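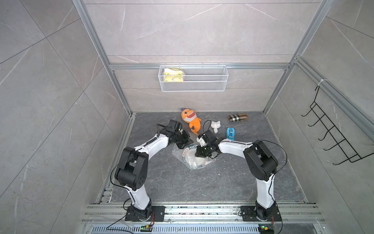

How long does it take to set up a two-arm bench cell at home or in a shared workshop?
Allow three weekends if the arms are already assembled. The frame takes one, wiring takes another, and the third goes on getting both arms to start up reliably.

These notes cover the cell we built at the Kistamance workshop. The project is called Murano and the job we chose for it is handling bubble wrap with two grippers. Satish Pai did the frame and I did the wiring and the software. You will need basic hand tools, a square, a multimeter and a computer with enough USB ports for both arms and all the cameras.

Frame and front rail

Start with the front rail. It carries both arms, so everything else is measured from it. Lay it on the bench, check it is level from end to end and clamp it down. Put the base plates on loosely and move the arms by hand until the two grippers can meet over the middle of the floor, then tighten the bolts in turn.

Next come the rear posts and the crossbar. Fit the crossbar with the corner brackets finger tight, check the diagonals and only then tighten up. Ours was 15 mm out on the first go because we had trusted the bench to be square.

Anything you want to hang in the cell, such as a basket or a hook rack, goes on the aluminium. Zip ties are good enough for light things. Move each arm slowly through its full reach before you decide where they go.

Wiring

Each arm has its own controller board near its base. Label both ends of every cable. Leave enough slack at the elbow for the joint to bend fully, then pull the arm through its range and watch for a cable going tight. Keep power off while you plug in the motor leads.
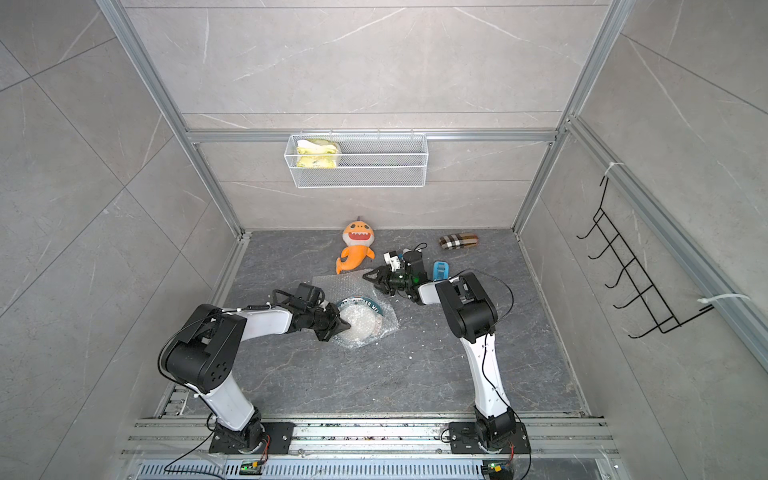

Do both arms need their own power supply?
They can share one if it is rated for both arms stalling at the same time. We use two, and it made fault finding a good deal easier.

First runs

Set the speed limit low. We ran at a fifth of full speed for the whole of November and only raised it once the home position had stopped drifting.

1. Power up the left arm alone and send it home.
2. Do the same with the right arm.
3. Power both and run the homing script again, with a hand on the stop switch.
4. Put a flat, light item and a sheet of bubble wrap in the middle of the floor.
5. Use one arm to hold the sheet and leave the other open and ready beside it.
6. Save the joint positions and repeat.

Film is awkward to grip. If the fingers slide off, try coming in lower and pinching a fold — a flat edge gives them very little to hold. Manikandan Bangera suggested thin rubber pads on the fingertips, and we are still trying those out.

Wrist camera

Fix the focus by hand before recording anything. Clear plastic reflects a lot of light, so turn the exposure down until the bubbles keep their outlines. Check the picture with the gripper right down at the sheet as well as at its home position.
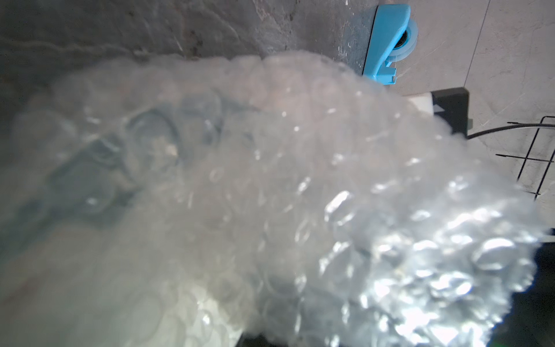

Wrist camera view of the bubble wrap, with the light-blue plastic part behind it.

Our log file stands at 3,001 lines. Clear yours out before it fills the card, and keep a copy of the joint positions somewhere else.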